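Vatard 手持夹爪采集套件试用记录

分类:自动化设备 / 末端执行器
作者:Kinga Szilágyi
发布:2018年11月15日,星期四

套件到手的时候,我们组正在给一家洗衣服务商做网袋开合的方案。网袋装衣服,拉链要拉上,洗完还要拉开,这一步一直是人工在做。Fito 那边的项目负责人 Orestis Zervas 希望先收一批人手示范,再决定机械臂的路线,于是订了 Vatard 的手持夹爪采集套件,标准版,一套。下面写的是四周使用下来的情况,只谈硬件和随附软件,不谈后面训练的模型。

箱子里的东西

夹爪主体一件,相机支座一件,备用指垫四对,内六角扳手一把,数据线一根,说明书一本。说明书只有英文和匈牙利文,中文版要到经销商 Deligiannis 的网站上另下,内容比纸质版旧一个版本,标定一章的步骤顺序对不上,以纸质版为准。

包装用的是普通纸箱加海绵,没有硬壳箱。我们要带着它在两个场地之间来回跑,第二天就自己买了一个工具箱。这个价位的东西应该带箱子,我给经销商提过,回复是明年一月的批次会改。

装配

相机支座和主体之间靠两颗螺丝固定,螺丝偏短,拧紧以后露不出几圈螺纹。用了一周左侧那颗开始松,点了一滴中强度螺纹胶,之后没再动过。指垫是压进去的,换一对要几分钟,第一次换的时候容易装反,装反了两指合不严,纸都夹不住。

标定软件在 Linux 下跑得正常,Windows 版我们试过一次,识别不到设备,没有继续折腾。标定板要自己打印,打印后请量一下格子边长再填进配置文件,我们的打印机默认缩放,第一次标定就是这么废掉的。

手感

扳机行程偏长,回弹力中等。Nnamdi Akpan 手大,觉得正合适;我自己连续做一个上午,食指根部会酸。扳机力度出厂就定死了,没有调节位,这一点比不上我们之前用的老款。

重心靠前,手腕要一直往上托。桌面高度对这个影响很大,我们原来的工作台偏高,后来把台面降下来,操作员的抱怨就少了。如果买来是给几个人轮流用,建议先把桌子的事解决掉。

夹持小件

我最关心的是小件。洗衣网袋的拉头很小,拉片又薄,很多夹爪的指尖一靠近就把它顶歪。Vatard 的两指前端是平的,合拢以后能把拉片夹在中间,拉的时候受力方向基本顺着拉链走。

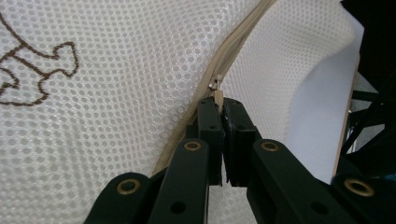

图:指尖夹住网袋拉链的拉片,米色拉链一侧是白色网布。

我们给操作员定的做法是先从侧面靠近,两指张开一点点,让拉片落进去再合,合上以后停一下再走。直接从正上方压下去,拉片容易倒向一边,夹到的是拉头本体,走不了多远就滑脱。Ravinder Sutherland 做得最熟,80 次拉合里滑脱 7 次,其中多数发生在拉链转弯的地方。新手的数字差很多,我没有列出来,样本太少。

网布本身也会找麻烦。布软,拉头往前走的时候布跟着走,拉链起皱,齿就卡住。后来的做法是另一只手按住拉链尾端。这样录下来的数据里多了一只手,单臂方案用不上,做双臂的可以留着。这件事怪不到夹爪头上,不过准备做同类任务的人最好事先想清楚要哪一种。

带印花的网袋和纯白的网袋我们都试了,夹持上没有区别。视觉上纯白网布在顶灯下容易过曝,孔眼糊成一片,把曝光手动压低一档以后好很多。相机软件里自动曝光默认开着,每次重启都会恢复默认,要记得关。这个毛病从第一周报到现在,还没有修。

磨损

连杆是黑色的,转轴处有铜色的金属圈。用到第四周,转轴没有晃动,张合也没有变涩。指垫磨得快一些,尤其是反复夹金属件,表面发亮以后摩擦力明显下降。我们换过一对,剩下三对。备用指垫可以单买,Deligiannis 报的货期是 8 个工作日,实际到得更晚。

指尖外壳会留下擦痕,碰到拉链齿、桌边都会,不影响使用。介意外观的话,收的时候套个布袋。

软件和数据

录制界面很简单,开始、停止、作废三个键。作废键和停止键挨得太近,误触过不止一次,好在作废的片段会在回收目录里留一天,能找回来。

每段录制单独存一个文件夹,夹爪开度、位姿和视频的时间戳是对齐的,我们抽查过,没有发现错位。导出格式有两种,文档里对字段的说明写得够细,Angeliki Galanis 照着写转换脚本,半天写完。

有一个问题要留意:近处画面被布面占满的时候,位姿估计会飘。网袋举得离相机太近,画面里全是重复的小孔,没有可以跟踪的特征,轨迹就断了。我们在桌面四周贴了几张标记,操作时尽量让镜头边上露出一点背景,断轨的片段少了很多,但没有完全消失。厂家的说明书里提到了玻璃和镜面,没有提到网布,建议补上。

售后

写过四封邮件,三封在第二个工作日得到答复,关于自动曝光的那封只收到一句“已转交开发”。电话打过一次,接的人懂产品。Tirkimthorpe 有一家授权维修点,我们没有送修过,不评价。

和老款比

老款重,扳机短,指尖是圆的,夹布料边角比这一款稳,夹拉片、扣子、标签这类薄片就差得远。如果任务主要是叠衣服、抓毛巾,老款还能用,没有必要换。要做拉链、纽扣,这一款值得买。

优点:指尖平整,夹薄小件可靠;时间戳对齐;转轴耐用。
缺点:没有硬壳箱;扳机力度不可调;自动曝光设置不保存;近距离拍网布时位姿容易丢。
评分:7 / 10

补充:有读者问能不能把指垫换成自己打印的。可以,卡槽尺寸在说明书附录里,我们用软料打过一对,能装上,夹拉片时比原厂的滑,最后还是换回了原厂件。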